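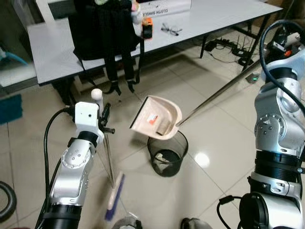

Progress report to the Laing fund
Drurkerow community workrooms, Zomutthorpe

Last updated: Jul 13, 2019

The grant covered cleaning supplies and the day-to-day upkeep of the shared rooms. We have spent $3,367 of it so far. All of the money set aside for brooms, dustpans and wastebaskets has been used, and we don't expect to ask for more under that heading.

Each room with a tiled floor now has a soft broom, a long-handled dustpan and a mesh wastebasket. The long handles were requested by the people who sweep up after the evening classes. Paper scraps make up most of what is collected. Floors are swept after every booking, and the sweepings go straight into the basket in the same room. We logged 189 bookings in this period, against 134 in the last one.

Two things are behind schedule. The Plindero storage cabinet has not been delivered, so spare brush heads are being kept in the office. The sign-off sheet for sweeping is filled in for most bookings but is often missed on weekends.

The remaining funds will go to floor cleaner and basket liners, ordered in packs of 100. We will send final receipts in November.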